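Riltow two-arm cell – project report, section 4: What went wrong

Wultmont robotics course, Naa Boateng

Main fault first. Left arm stopped mid-move during the sorting task and would not take any new command. No error on the console. Happened in sim only, we never got as far as the real cell in January.

First guess was the gripper. Wrong. Spent most of an afternoon swapping grip force values and got nowhere.

Second guess, a collision between the 2 arms. Logs said no contact. But the planner (we used Skarby, default settings) keeps a safety zone around each arm, and the zones were overlapping over the middle of the table. So left arm waits for right arm to clear, right arm is waiting for left. Both sit there. Basicly a deadlock.

Out of 22 runs, 11 ended like this. The timeout was set to 3000 ms but the timer restarted every time the planner re-checked the zone, so it never ran out. That was our bug, not Skarby's. I wrote the loop and did not test it with both arms on.

The part that worries me more – the stop button in the sim window did nothing while the arms were waiting. The stop command went in the same queue as the moves. On real hardware that is a safety problem and the report has to say so. Bogale manual says stop should have its own channel, we skipped that page.

Fixes so far:
Timer moved outside the re-check loop
Right arm gives way if both are waiting
Stop gets its own channel (half done, not tested yet)

Still to do – rerun the whole set with the same start postions, then write up section 5.

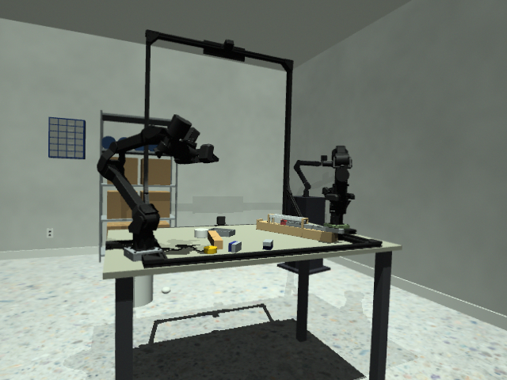
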